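Cookies help us keep the Drarnow community site running. Accept | Manage settings

Filed under: Hand-held grippers > Setup and daily care

Marker cube on one gripper loses tracking near bathroom fixtures

Efua Asante

Our site operates paired hand-held grippers with a head camera, and the recordings are used to train the Broreo arm. The present task is turning the control knobs on a freestanding tub. Each gripper carries a marker cube. Tracking on the left unit is steady while the hand is in open air and becomes unreliable once the jaws close on a knob. The right unit is not affected.
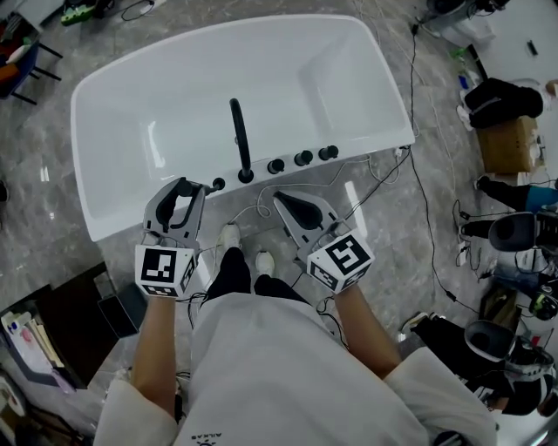 Both units were calibrated in March according to the Flernedau setup sheet, and the cubes have not been removed from their mounts since that time. Of the last 100 recordings, 83 passed the automatic check. The remainder failed at the moment of grasping. I would be grateful for advice on whether the cube, the mount or the camera should be examined first. Replacing the complete gripper would require approval that I would prefer not to request.

Share (2) | Follow this thread

Kourosh Alipour

Please begin with the mount. Hold the gripper body still and apply light sideways pressure to the cube with one finger. If any movement can be felt, remove the cube, clean both contact surfaces with a dry cloth, refit it and repeat the calibration. A cube that has shifted slightly may still track acceptably in open air.

If the mount is firm, exchange the two cubes, recalibrate both units and record the same knob again. A fault that follows the cube indicates worn or dirty print. A fault that stays on the left side points to the hand position or the cable. Leave enough slack in the cable for the wrist to turn fully.

Room lighting should also be reviewed. Glossy surfaces and ceiling tubes can both produce glare on the printed faces.

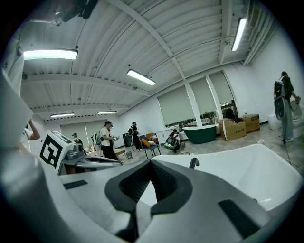 Hand-held grippers in use in the fixture room, with ceiling lights on and blinds lowered.

The finger pads should be inspected during the same session. Wipe the ribbed surface and confirm that the jaws close evenly before calibration is repeated.

Fiadzo

We had this. Ours was the cable. Try that first, it takes roughly 3 minutes.

Comments (3) | Was this page helpful? Yes / No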